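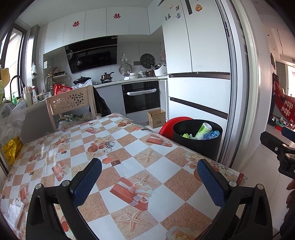
The table with the plastic cloth on it, chair side

Skokitz Home Forum > Kitchens > Wipe-clean tablecloths, yes or no?

jianhua_hao
Fri 15 August
We eat, chop veg and do paperwork on this table. The cloth is the glossy plastic sort, white and tan squares with starfish and roses. It wipes down fine but the corner won't lie flat. Is there a cure, or do I buy another?

Grolix
Hairdryer on low from underneath, then heavy books overnight. Worked on mine.

mrs_veltthorpe
Please don't put a hairdryer near thin plastic. I ruined one that way. Clips from the market, four for next to nothing.

Grolix
I did say low.

Jin280
Clips catch your sleeves. I'd get a heavier cloth and cut it 40 cm longer than the table so the weight pulls it down.

mrs_veltthorpe
Too long if you have children. Mine pulled the lot off last November, soup included.

Jin280
Fair enough. What are the greens on the floor under the chair? Ours go limp in a day unless they're stood in water.

jianhua_hao
Dinner. No children here, so I might try the longer cloth. Does anyone use a basket for veg that isn't plastic?

Grolix
Wire one, hung on the wall. Leave the chair for sitting on.

jianhua_hao
The chair is where my jacket lives. Trying clips first.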